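4. Your First Session

Read this section before opening the charcoal. If you have already opened the charcoal, read it with someone else's hands.

The Vodley Home Drawing Course follows the same plan as the evening classes at the Hileck Museum, minus the parking. Each session has a short film, a warm-up and one long drawing. You will need the contents of the box, a place to sit, and the kind of light you would use to look for a lost earring.

4.1 Before you begin

1. Check the contents of the box against the card inside the lid. There should be a Brumer drawing board, a Pappas pad, four sticks of willow charcoal, two pencils (2B and 6B), a kneaded eraser, a roll of low-tack tape and the picture cards.

2. Put the picture cards in number order. They are packed out of order at the warehouse. We have asked about this.

3. Tear off one sheet of paper from the pad. Rub a corner between finger and thumb. The slightly rougher side is the one you draw on. If you can't feel any difference, pick a side and tell yourself it's the rough one.

4. Tape the sheet to the board at all four corners. Leave a finger's width of board showing at the bottom so you have something to hold that isn't your drawing.

CAUTION: Charcoal dust travels. It prefers pale upholstery. Cover or move anything you're fond of, and do not blow on the paper to clear it. Tip the board and tap the back.

NOTE: The kneaded eraser is not gum. It looks a great deal like gum. Store it accordingly.

4.2 Placing the board

1. Sit with the bottom edge of the board on your knees and lean the top edge against the back of a second chair. The board should be close to upright. Flat on a table, you'll see the paper at a slant and every figure you draw will come out with a very long forehead.

2. Put your light on the side opposite your drawing hand. Right-handed, light from the left. Left-handed, the other way.

3. Sit so that you can look from subject to paper by moving your eyes only. If you have to turn your head, you will draw what you remember, and most of us remember very little.

4. Make one line across the whole sheet, from the shoulder, with a locked wrist. It will be a bad line. Make five more.

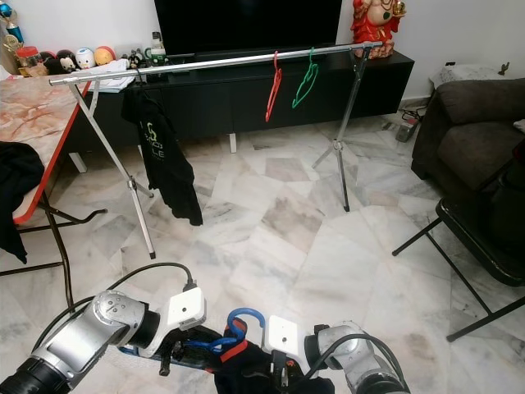

Rosario Orlandini wrote in after the first edition to say that step 1 above is all very well for people with two chairs, and that she did the whole first unit sitting on the floor with the board against a laundry hamper. Her foreheads, she added, were fine. We have no quarrel with the hamper. Anything that holds the board close to upright and doesn't roll will do, and floor sitters should put a cushion down before the long drawing, because knees have opinions.

4.3 Playing the film

1. Go to the course page and enter the code printed on the back of card 1. The code is in capital letters. The zero has a slash through it. The letter O does not.

2. Play Film 1 through once with your hands empty. It runs 17 minutes, and we know you will want to skip the part about sharpening. Most of the support mail we get is about sharpening.

3. Play it again and draw along. Pause as often as you like. Lingyun Tan, who narrates, can't see you and won't mind.

4. When the film ends, stop it before the next one starts by itself. Film 2 is about hands and is no place for a beginner to arrive unprepared.

If the sound plays but the picture freezes, reload the page. If the picture plays but there is no sound, check the volume first, then check it on the other device, the one you forgot also has a volume.

4.4 Choosing a subject for the long drawing

The museum classes draw from casts and from the ship models in the lower gallery. You probably have neither. Pick three to five small objects with simple outlines and put them at eye level.

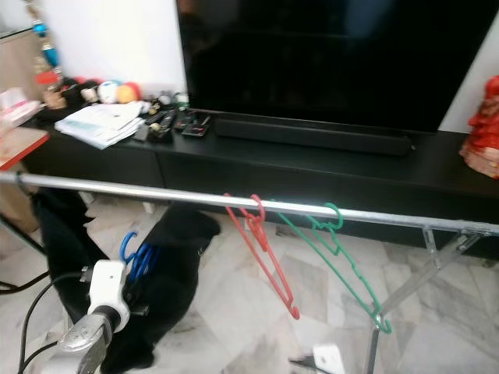
Overlap is the whole lesson in Session 1, so choose things that can stand close together and partly hide one another. Fruit is traditional and also gets eaten. Avoid glass, forks, and anything with writing on it, which you will end up reading. Soft toys do very well: two round ones next to each other, like the white one and the yellow-orange one in front of the wall by the TV, give you a pair of easy curves and one interesting spot where they meet. Add something darker at one side and you have a group. Leave the remotes out of it for now. A remote control is a box in perspective with many small buttons, and we don't get to boxes until Session 3.

1. Set a timer for 30 minutes.

2. For the first five, draw only the outside edge of the whole group, as if it were one lumpy animal.

3. Find the places where one object crosses in front of another. Mark each with a small tick.

4. Draw the front object completely. Draw the ones behind it only as far as you can see them.

5. Half close your eyes and shade whatever still looks dark. Use the side of the charcoal.

6. Stop when the timer goes, even if you're enjoying yourself.

NOTE: Most people reach a point, some 20 minutes in, where the drawing looks worse than it did at the start. Keep going. Do not turn the sheet over and begin again; the back is the smooth side.

4.5 Cleaning up

Spray fixative outdoors, with the sheet lying flat and you standing upwind. Let it dry completely before stacking. Write the month on the back in pencil. Wash your hands, then look in a mirror, then wash your face.

For replacement charcoal, quote part number 182.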